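Old desktop as a home server, or just buy a little box?

Vongate Community Boards > Home and Household > Computers and Bits

marrowfat_pete
2020-10-11
Evening all. I hope this is the right section, and do shove me along if it isn't. My better half and I have got ourselves into a muddle with photographs. There are pictures on two phones, an old laptop, a drawer full of memory cards and goodness knows how many discs from when the children were small. I'd like everything in one place in the house, somewhere both of us can get at it, and I don't much fancy paying a monthly fee until the end of my days.

My brother-in-law says buy a Haltus two-drive box and be done with it. But I've a perfectly good desktop tower in the spare room which hasn't been switched on since we moved, and it feels wasteful to leave it there. Is it daft to use that instead? I can follow instructions and I own a screwdriver, and that's the honest limit of my talents.

tansy_and_rue
Not daft at all, Pete! I did just this with my late dad's computer and it has been chugging away under the stairs for 7 years. I put in two new drives, set it up so that one copies the other, and apart from hoovering the fluff out of it each November I hardly think about it. There's something rather nice about it being his old machine, too, though I appreciate that isn't a technical argument.

oldkettle
I'll be the grump, then. Have you thought about the electric? A day is 1,440 minutes and a server is on for every one of them. My old tower drew 60 watts sitting there doing nothing whatever, and I only found out when I borrowed a plug-in meter from the library. The little boxes sip by comparison. Over a few years the "free" computer may well have cost you the price of the new one.

tansy_and_rue
That's fair, kettle, but mine goes to sleep overnight and wakes up at breakfast time. Not everybody needs their holiday snaps at three in the morning.

oldkettle
True enough. I do, as it happens, but I'm a poor sleeper.

bramblewick
Hello Pete, lovely project. I'd say open it up before you decide anything, because it costs nothing and you'll learn a lot. Switch off, pull the plug, lay it on its side on a table with decent light and take the panel off. Have a look at how many drive bays there are, how many memory slots, and whether there's a separate graphics card. If there is one, and the processor can manage a picture by itself, you can often take the card out and save a fair bit of power. 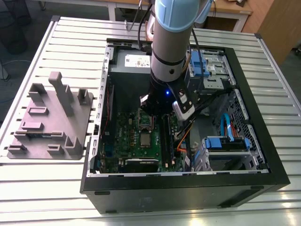 Tower on its side with the panel off. Two black memory slots to the right of the processor, graphics card down at the bottom of the board.

Leave the processor well alone unless you've a real reason to touch it. I bent the pins on one years ago and still feel a bit sick thinking about it. Memory is much more forgiving – it clicks in, and it only fits one way round.

marrowfat_pete
Thank you, that's a great help. I shall clear the dining table tomorrow, once I've asked permission. What do people use for the software side? I keep seeing Sorkine mentioned.

tansy_and_rue
Sorkine is what I've got. The set-up pages are a bit wordy but they do hold your hand, and the phone part is simple enough that my mum uses it.

oldkettle
I found Sorkine slow with a big collection and went over to Ñahui. Fewer buttons, and it spots duplicates better. I suspect we'll have to agree to differ on that one as well.

bramblewick
Whichever you pick, please keep a second copy somewhere outside the house. Two drives in one case is lovely until there's a burst pipe above it. I keep a spare drive at my sister's and swap it over when I go for lunch.

oldkettle
Agreed 100 per cent, and you may frame that, as it doesn't happen often.

marrowfat_pete
Duly framed. I'll look inside and come back with a list of what I find. I've been told the dining table is mine until teatime.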